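The gripper fault: your questions, my answers

I've had the same handful of messages since I put up the short note about the Clondville arm back in March, so I've gathered them into one page. If yours isn't covered, the comment box is at the bottom and I do read it (slowly).

What went wrong, in one go?

The gripper stopped knowing when it was holding something. It would close on a piece, report a good grip, lift, travel over to the bowl, open up and report a good drop, and all the while the piece was still lying on the table where it had started. The arm was as happy as you like. The log said success, and I believed the log for far longer than I should have.

How long did it go on before you noticed?

Most of a run. The Nondis controller had a counter on it and the counter said 1,014 finished picks, which I was quite pleased with until I went through the recordings of a batch of 100 of them. In 17 the fingers had come up with nothing in them. I made a cup of tea and watched them all again in case I'd got it wrong, and I hadn't.

Was it dropping things, or never picking them up?

Never picking them up, nearly always. I'd assumed drops, because drops are what you hear – something clatters and you look round. A miss makes no noise at all. The small flat pieces were the worst. The fingers have to come right down to the tabletop for those, close together, and there's next to nothing for them to get hold of.

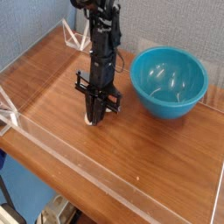

If they're a hair too high they shut above the piece and meet each other, and with our fault the software couldn't tell that apart from a proper grip on something thin. Larger pieces hardly ever caught it out, as the fingers stay so far apart that even a badly confused gripper can work out there's something in the way.

So what was the fault?

Two things on top of each other, which is why it took me so long. The first was the zero position of the fingers. It had drifted, so "fully closed" was being read as "nearly closed, with something thin in between". The second was my own doing. I'd lowered the grip threshold months earlier to stop it rejecting thin pieces, written myself a note to put it back, and lost the note. Either one alone would probably have been a nuisance. Together they meant that an empty gripper passed the check every time the drift was on the wrong side.

Why did the zero drift?

I don't know for certain. Ó Ceallaigh, who supplied the gripper, thought a finger mount had worked slightly loose, and there was a bit of play in one when I checked it. I tightened it and it's held since. I'd love to give you a better answer than that, and if I ever strip the thing down properly I'll add it here.

Didn't the bowl give it away?

You'd think so! But I was emptying the bowl by hand between batches and never looking hard at what was in it. I've changed how I think about that end of the job. A pick isn't finished when the fingers open, it's finished when the piece is in the bowl and the arm has let go of it, and I now want to see both.

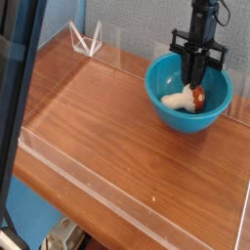
My rule for checking the recordings is to ignore the counter completely and look for the piece itself. I also stop on the moment when the fingers are down inside the bowl, as that's where a lot can be hidden or misread. With the toy mushroom it's nice and plain: it's lying on its side in the bottom, reddish-brown cap to the right, and the fingertips are at the place where the stem meets the cap. I can write down "piece in bowl, fingers at piece" and be sure of it. What I can't write down from that one moment is "released", so I go on to the next bit and look for the fingers coming away. It's dull work. I do it with the radio on.

Was it dangerous?

The empty grips weren't, no. What bothered me was the other side of it. If the gripper thinks it's holding something when it isn't, it can just as easily think it's empty when it's full, and then it goes off at full speed with a piece in its fingers and heads straight down for the next one. We had that happen 4 times. Nothing broke and no one was near it, but I didn't enjoy finding them.

So please, if you've got the same set-up, don't reach in to "help" it when it looks stuck. Stop the arm first. I mean the actual stop button, with the arm properly halted before your hand goes anywhere near the bowl. A paused program isn't the same thing, and mine would happily carry on from a pause the moment it got a new instruction.

What about awkward shapes?

They get their own test now. Anything rounded or long wants to swing when it's gripped off centre, and it'll often hang down lower than the fingers do. The gripper reading can be perfect and the piece can still be about to catch on the table or the rim of the bowl.

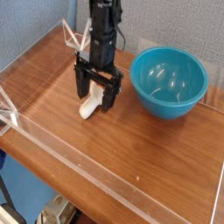
I lift those slowly, straight up, and wait a moment before any sideways travel. It adds a bit to each cycle and I've decided I don't care.

What did you change in the end?

The fingers now close on nothing at the start of every batch and the controller takes a fresh zero from that. The threshold is back where it was. After each lift there's a second reading of the finger gap, and if it doesn't match the first the arm stops and waits for me. I've also stuck the threshold value on a label on the controller, in big letters.

Will this work on the Holtel controller too?

I think so, but I've only run mine on the Nondis one. The fresh zero should be fine on either. The second reading may need doing a different way, so if you get it going on a Holtel, send me your settings and I'll put them up here.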